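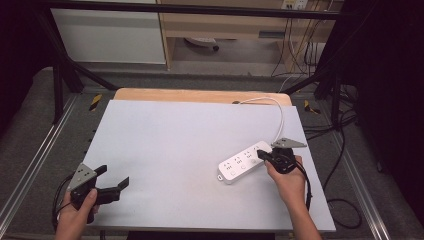
Saseo Releases Version 2 of Sisirero, Its Software for Two-Handed Demonstration Recording

Saseo today announced version 2 of Sisirero, a software package for recording, checking and replaying manipulation demonstrations made with hand-held grippers. The release adds a new time alignment tool, a faster review screen and an export path for teams that train control policies on their own hardware. It is available to current license holders starting in February.

Sisirero takes in video from a head camera and from a camera on each gripper, along with finger opening and tool position. Version 1 stored these as separate tracks and left users to line them up with scripts. Version 2 does this during recording and reports any drift before the operator moves on to the next take.
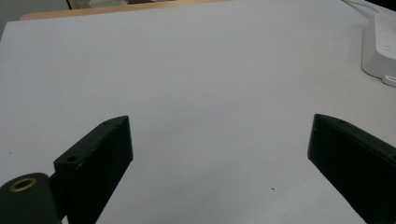

"Most of the support requests we got were about timing," said Laiba Swati, who leads the perception group at Saseo. "A gripper closes, and the head view shows it a little later than the wrist view does. A policy trained on that learns the wrong thing. We moved the check to the front so people can fix it while they are still at the table."

What is new in version 2

Time alignment at capture. All camera and gripper tracks share one clock. Takes that fall outside the limit set by the user are flagged on screen.

Idle hand labeling. In many tabletop tasks one hand works while the other waits with its fingers open. The software now marks these stretches separately for the left and right gripper, and planners can keep them or drop them. 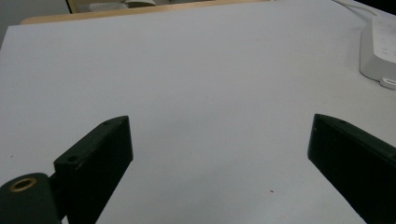
Partial view handling. Objects near the border of a wrist camera view, such as a power strip with only one end showing, are matched against the head view before a position estimate is saved. If the two disagree, the estimate is left blank.

Batch review. Up to 200 takes can be opened in one list, sorted by task, operator or error type. 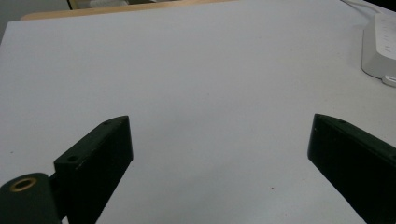
Open gripper fingers over a white tabletop, with a power strip at the right.

Early testing

Varnier, an integrator of small assembly cells, tested the release on a set of 2000 takes of cable and power strip handling. Zdzisław Sowa, software manager at Varnier, said his team found 115 takes with alignment errors that had passed its own scripts.

"We re-recorded those and kept the rest," Sowa said. "The export went into our training setup without changes to the file reader."

Availability

Sisirero version 2 runs on Linux workstations. Projects saved in version 1 can be opened and converted, but converted files cannot be saved back to the older format. Documentation and a sample project are included with the installer.

Press contact: Siham Shehata, Saseo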